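Bimanual Folding Cell, Prondska Room
Inspection checklist with comments, before recorded trials
Project Mangundap – comparison of folding methods
Date of check: Sun 3 January
Next full check: end of January

Please fill in each line with OK, NOT OK or N/A. If you write NOT OK, write a comment also. A line without a mark is treated as NOT OK.

Part A. Power and stopping

A1. Emergency stop button can be reached from the operator chair. OK
A2. Emergency stop removes power from both arms. OK
Comment: Tested with both arms raised. They sink slowly when the power goes off, so keep hands out from under the elbows. I ask that this is added to the sheet on the door.
A3. Power supplies have no smell and no unusual noise after 30 minutes. OK
A4. Status lights on the control board are on after start. OK

Part B. Arms and cables

B1. Base screws tight, left and right. OK
Comment: The left base had one screw that could be turned by hand. It is tightened and marked with paint pen.
B2. Purple cables move freely through the full reach of each arm. NOT OK, then OK
Comment: The left cable was pulling at the gripper when the arm went to the far right corner. I gave it more slack. Now the loop is larger, and in some positions it passes over the laundry basket. For the trials of this week I accept this, but please look at it between episodes. If a garment comes up together with the cable, stop the run.
B3. Thin wires at the front do not touch moving parts. OK
B4. Gripper jaws open and close completely, no play. OK
Comment: Right gripper closes a little later than the left. The delay was the same in all tries, and the Stiremitz controller corrects for it. Not a safety matter, but it should be mentioned in the methods section of the report.

Part C. Table and enclosure

C1. Table surface is clean, no splinters, no tape residue. OK
C2. Walls are firm and do not shake during fast motion. OK
C3. Nothing on the table except the garments and the basket. OK
Comment: I removed a hex key. Second time.

Part D. Garments

D1. No buttons, zippers or pins on garments for this series. OK
D2. Garments are dry. OK
D3. Basket stands in the back left corner. OK
Comment: The policy was trained with the basket in this place. When it was moved toward the center in December, the left elbow came too close to it. Do not move it without asking.

Part E. Method limits and results that affect safety

E1. Speed limit is set to the value in the trial plan. OK
E2. Force limit is active on both grippers. OK
E3. Software version is the same as in the last approved check. NOT OK
Comment: The version was newer. I went back to the approved one and repeated E1 and E2.
E4. Results of the last series were read by the person who inspects. OK
Comment: In the last series we ran 37 episodes with the two-stage method (first flatten, then fold). The force limit stopped the arms in 2 of them, both times when a gripper pressed a corner of the shirt against the table. The one-stage method was stopped more often, but the garments were not the same, so I would not compare them yet. The training set has now 1081 demonstrations – almost all of them with T-shirts. For long sleeves we should keep the lower speed.
E5. Operator stays at the chair during the complete episode. OK
Comment: Also during the flatten stage. It looks slow and calm, but the arms come close to each other there.

Open points

Larger cable guide for the left arm, ordered from Zitwood, not arrived.
Sheet on the door must be updated (see A2).
Somebody should decide where the hex keys are stored.

Result: cell released for recorded trials, with attention to B2.

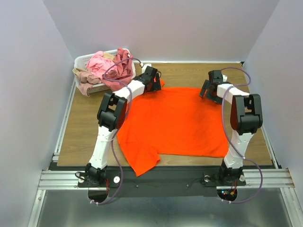 Orange T-shirt between the two arms, basket in the back left corner (see B2, D3).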